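Shop rent, part whatever

So the landlord's letter came in April and I've been putting off writing about it. Quick one, kettle's on.

We rent a unit in Rirnaven, ground floor, 400 square feet if you count the loo. The new owners are Trarnum, who bought the whole parade after the old family sold up. They want another 200 a month. From the summer. Same leaky skylight.

Hòa Hứa two doors down got the same letter, only hers says 100. Smaller unit but not THAT much smaller. She rang them. Was told it reflects "footfall". We share a pavement!

Anyway. Half the parade is empty now, 4 units with the shutters down, and still the rents go up. I don't get how that works. Mỹ Lâm used to do lettings and she says an empty shop at a high rent looks better to the bank than a full one at a low rent — something about valuations. Makes my head hurt. 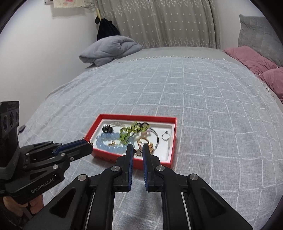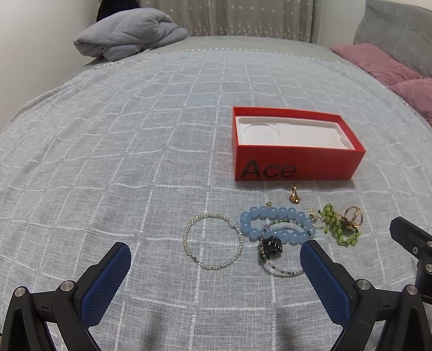 What I'm going to do

Not sign yet, for a start. The lease has a break clause and I'd forgoten all about it until I dug it out of the drawer. Going to ask for a shorter term, and the skylight in writing.

Also had a look at Brandel, the old print works by the canal. Up to 200 square feet per studio, bills in, no shop window. Cheaper. Bit dark. Parking's a nightmare. Đào, the café, is opening on the ground floor there so there'd be people about at lunch at least.

Hòa wants us to write back together. Probably sensible. She's doing the first draft becuase mine had too many capital letters.

Will post when they reply. If your on the parade and had a letter too, tell me what figure they gave you — comments are open.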